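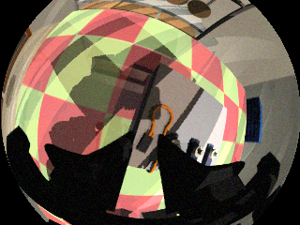
A student in last term's section wrote on the feedback form that she had always figured a draft was a draft: the government pulls your name, you go, end of story. Then she got to the week on deferments and couldn't stop reading. I love that comment, and I've built today's session on it!

Week 6: Who Gets Called? Conscription, Exemption and Fairness

Reading for today: the Surkville packet, first half. Bring it with you, we'll be marking it up.

Start with some vocabulary, since the words get mixed up all the time, even in good newspapers.

Conscription is required service under law. Registration is only the list. A country can keep a list for decades and never call a soul from it.
A deferment is a delay. You are still on the hook, later.
An exemption takes you off the hook for good, or at least for as long as the reason holds.
A conscientious objector is a person who refuses to fight on grounds of belief. Some systems offer other work instead, some offer prison.

Now the fun part. Think of a draft as a sorting machine run by people. Every rule in it answers a question about who a country can spare. Students? Fathers? Farmers? Doctors? In the US Civil War a drafted man could hire a substitute to go in his place, and for a time he could pay a fee and stay home. The anger over that fee was real, and it helped feed the New York riots of 1863. By the Vietnam years you couldn't buy your way out so openly, but college enrollment could put off your call, and a family doctor who knew how to write a good letter was worth a lot. The lottery that began in 1969 was meant to spread the risk by birthday. Look at what it left in place, too: medical deferments stayed, and student deferments hung on for a while.

Local boards matter more than most textbooks let on. They were made up of neighbors, and neighbors know things (and think they know things). Two boards could look at two very similar files and send one man home and the other to basic training.

Exercise: the Skancombe board

You sit on the draft board of Skancombe. The quota this month is 21 and you have 30 names in front of you, all age 21 or older. Work in pairs. Sort the files before you talk about principles, then go back and write down the rule you seem to have used. It is amazing how often the rule on paper and the pile on the desk don't match! Keep your notes, we come back to them in the unit on public trust.

Things to argue over:

Does a lottery make a draft fair, or does it only make it look fair?
If a rule is open to everyone but only some people know it exists, who is to blame?
Should a leader's own service record count when that leader sends others to fight? Try to make the case you don't agree with.

For next time: finish the packet, including the Fedoruk essay on volunteer armies. It's dense in the middle. Stick with it, the last section is terrific. Response paper, 1000 words, due May 14, 2019.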